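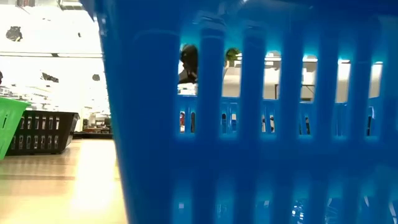

Tiempo de lectura: 2 min

Trucos para que la colada no se te coma el fin de semana

22 de julio de 2022

¡Hola otra vez! Con este calor me paso el día cambiando camisetas, así que toca hablar de ropa sucia. Ya sé que no es el tema más glamuroso del blog, pero en marzo colgué la entrada sobre las manchas de tomate y tiene 2.746 visitas (¡la que más!), o sea que algo os interesa.

Empiezo por la cesta. Yo he tenido de mimbre, de tela, una plegable que se plegaba sola cuando menos falta hacía... y he acabado volviendo al plástico de toda la vida, con agujeros. Las de mimbre son preciosas, no digo que no, pero se enganchan a los jerséis finos y a mí me cargaron uno que adoraba. El plástico se friega en la ducha con un chorrito de jabón y a correr. Si compráis una nueva, pasad la mano por el borde de los agujeros antes de pagar, que a veces traen rebabas. Si la vuestra ya las tiene, una lima de uñas vieja y listo.

Otra cosa: nada de meter toallas mojadas en la cesta. Nada. Las cuelgo en la puerta del baño hasta que se secan y luego ya van dentro con lo demás. Desde que lo hago ha desaparecido ese olor a trapo que no se iba ni con dos lavados.

Para el olor de la propia cesta, bicarbonato en un calcetín desparejado (de esos tenemos todos), nudo y al fondo. Lo cambio cuando me acuerdo. Una lectora me escribió que ella le pone unas gotas de lavanda; lo probé y me dio dolor de cabeza, pero igual a vosotros os va bien.

Los calcetines, ya que estamos. Los meto en una bolsa de malla antes de que lleguen a la lavadora, cada persona de la casa con la suya. Se lavan en la bolsa, se tienden y vuelven a su cajón. Me sigue desapareciendo alguno, no os voy a mentir, pero antes era una sangría.

¿Cuánto cargar el tambor? Mi medida es la mano: si me cabe el puño de canto entre la ropa y la parte de arriba, adelante. Si tengo que empujar, saco algo. Y las cremalleras siempre subidas, los sujetadores abrochados y los vaqueros del revés.

Con el detergente me pasé años echando de más. Ahora uso alrededor de 5 cucharadas soperas del de polvo para una carga grande y con agua blanda como la de aquí me sobra. Mirad el envase del vuestro, que cada marca es un mundo. Suavizante casi no gasto - en las toallas jamás, que se quedan como si les hubieran dado cera.

Para tender en verano: las camisas por el bajo, las camisetas dobladas por la axila y lo oscuro a la sombra. Sacudid cada prenda bien fuerte antes de colgarla y os ahorráis media plancha. Yo lo hago en el balcón y los vecinos de abajo deben de estar encantados conmigo, jaja.

Y limpiad las pinzas de vez en cuando, que acumulan un polvillo negro que luego aparece en la blusa blanca. Un barreño con agua templada y un poco de jabón, media hora y al sol.

Me falta contaros lo de la goma de la lavadora, pero eso da para una entrada entera y hoy tengo dos coladas esperando - la segunda, de sábanas. Si tenéis algún truco para doblar las bajeras sin acabar hecha un ovillo en el pasillo, dejadlo en los comentarios, ¡por favor!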